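Kutetti Household Washing Diary, read me first
24 May 2019, second release

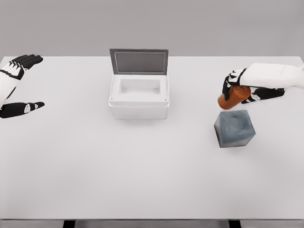
What do the entries record?
Each entry is one load of washing done at home, written down by the person who did it: the programme they picked, the temperature on the dial, the powder or liquid used, and how dirty they thought the clothes were before they started.

Read that last part twice. "How dirty they thought the clothes were" is an opinion, given on a scale of one to five by somebody standing next to a washing machine. I have seen the first release quoted as if it measured dirt. It doesn't measure dirt, and I'd be grateful if people stopped saying it does.

What is in the release

loads.csv — 1204 rows, one per load
homes.csv — 239 rows, one per household
notes.txt — free comments, in the order they came in
codes.txt — the meaning of each programme code

The two tables join on home_id. Dates have been cut down to the month. Names and streets were removed by Yupin Yensuk, and Juwita Teoh read every free comment to check that nothing personal had been left in. If you find something that slipped through, write to us before you write about it.

Where it came from

Arif Yeoh set the diary up after a disagreement over whether people really wash at thirty degrees or only say they do. A diary can't settle that, as I told him then. People who agree to keep a washing diary care more about washing than most, and they know somebody will read it. He went ahead anyway and the result is better than I expected, though my expectations were low.

Paper forms went out in September. Households sent them back by post or typed them into a form that Kiyoshi Kaneko built. The typed ones are tidier, but I don't think they are more truthful. There is a column called source that tells you which is which, and you should look at the two groups separately before you lump them together.

Columns that need care

temp: what the dial said. Machines are free to do something else, and many do on their economy programmes. Blank means blank. Please don't fill it with the average.

fill: "half", "most" or "full". One person's full is another person's half. I would leave this column alone.

dirt: see above.

minutes: taken from the display at the start where there was one, otherwise guessed. In 372 rows it is a guess, and those rows carry a g in the next column.

product: type only. We were asked for brand names and have decided against it, mainly to avoid becoming a source for somebody's advert.

happy: whether the person was pleased with the wash. Nearly all of them were. You can read that as proof that home washing works very well, or as proof that people don't like to complain about their own housework. I lean towards the second.

Known problems

There are 11 households with two diarists who did not agree on how to fill in the form. Their rows are marked "shared" and kept in. Thomas Guerra wanted them dropped; I wanted them kept, mostly as a warning.

Hand washing is missing almost entirely. The form had a box for it but the box was on the back.

Programme code 7 meant "delicates" on the paper form and "wool" on the early typed one. We corrected the rows we could trace. The rest are coded 7x — treat them as unknown.

Several comments claim that vinegar does wonders. The diary has nothing to say on this either way, so please don't cite it.

What you can do with it

It is fair to use it for teaching, for trying out ways of handling messy tables, or for getting a feel for how people describe a chore. I would not use it to estimate water or power use for anything bigger than the homes in it. The Meneo and Villalobos areas supplied most of the households, and neither was picked for being typical. They were picked because we had somewhere to leave the forms.

You may copy and change the files as long as you say where they came from and say what you changed. Keep this file with them.

Changes since the first release

Fixed the month on a batch of paper forms.
Split "powder or tablet" into two values.
Took out the column named score. It was a sum of other columns and meant nothing.
Renamed the old Zulton batch to batch_b. The rows are the same.

Corrections go to Kiyoshi, with the row number please.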